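Class imbalance in Jornorora: should resampling be done before or after cross-validation?

Community Help > Modeling > Classification
Status: open for replies

Posted by Wolfram Stöcker

Our department uses the Jornorora toolkit to sort incoming maintenance reports into two groups, urgent and routine. The training file holds 1,000 labeled reports, of which 105 are urgent. A decision tree trained on the file as it stands labels nearly every report routine. Its overall accuracy looks respectable, but it misses most of the urgent reports, and those are the ones the department needs to find.

I then applied the oversampling filter to the whole file until the two groups were equal in size, saved the result, and ran ten-fold cross-validation on the saved file. Recall for the urgent group rose sharply. When the same model was applied to 171 reports from January that had been kept aside, recall fell back almost to the original level.

I would be grateful for guidance on the following points.

Is the filter being used at the wrong stage?
Is there a setting that would bring the cross-validated figure closer to the January result?
Should the attributes be reduced first? There are many text-derived columns, and several of them are nearly empty.

The toolkit is called from our own Java code. The graphical interface is used only to inspect the results.

3 replies

Posted by Hosseinzadeh Data Office

The filter is being applied too early. Oversampling by duplication places copies of the same urgent report in the file. When that file is divided into folds, one copy may fall in the training portion and another in the test portion. The tree is then tested on reports it has already seen, and the recall figure is inflated. The January reports share no copies with the training file, so they give the more reliable estimate.

The filter should be placed inside the classifier so that it runs on the training portion of each fold only. The recommended procedure is as follows.

Load the original file, without any resampling, and set the class attribute.
Create the wrapped classifier and assign the oversampling filter to it.
Assign the decision tree as the base learner of the wrapped classifier.
Pass the wrapped classifier, and not the tree alone, to the evaluation routine.
Report recall and precision for the urgent group separately from overall accuracy.

The same rule applies to attribute selection. If the columns are chosen with the full file in view, information from the test folds enters the model. Selection may be placed in the same wrapper, ahead of the oversampling step. Columns that are almost entirely empty can be removed beforehand, provided that the decision does not take the class labels into account.

Users should also be aware that a fixed random seed makes runs repeatable but does not make the estimate more accurate. Our office repeats the cross-validation with 6 different seeds and records the spread.

Posted by Brultley

Just use a different algorithm. Trees are poor with text. We changed to naive Bayes and had no further trouble.

Posted by Pirkeck Methods Group

We agree with the first reply and wish to add two matters. Changing the algorithm may be worthwhile, but it will not correct the evaluation. A naive Bayes model tested on duplicated records would also receive a figure that is too high.

Alternative to resampling: cost settings

The toolkit allows a higher cost to be assigned to a missed urgent report than to a false alarm. No records are copied, and the original file is left unchanged. The cost matrix should reflect the working practice of the department. If reading a routine report by mistake takes a few minutes, and a missed urgent report delays a repair by a week, the two errors should not carry equal weight. We suggest beginning with a modest ratio and raising it in steps, with precision recorded each time.
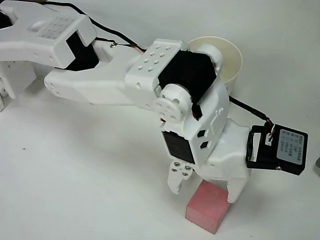 Choosing a decision threshold

Most classifiers in the toolkit return a probability for each group. By default the group with the larger probability is chosen. A lower threshold for the urgent group will raise recall at some expense in precision. The threshold should be selected by means of cross-validation on the training file. The January reports should remain untouched until every other choice has been made, and they should then be used once.

If January has already been consulted several times during development, a newer month should be set aside for the final check.

Posted by Wolfram Stöcker

Thank you to all who replied. The filter has been moved inside the wrapped classifier, and the cross-validated recall is now much closer to the January figure. The cost settings will be tried on Monday. I will leave this topic open until then.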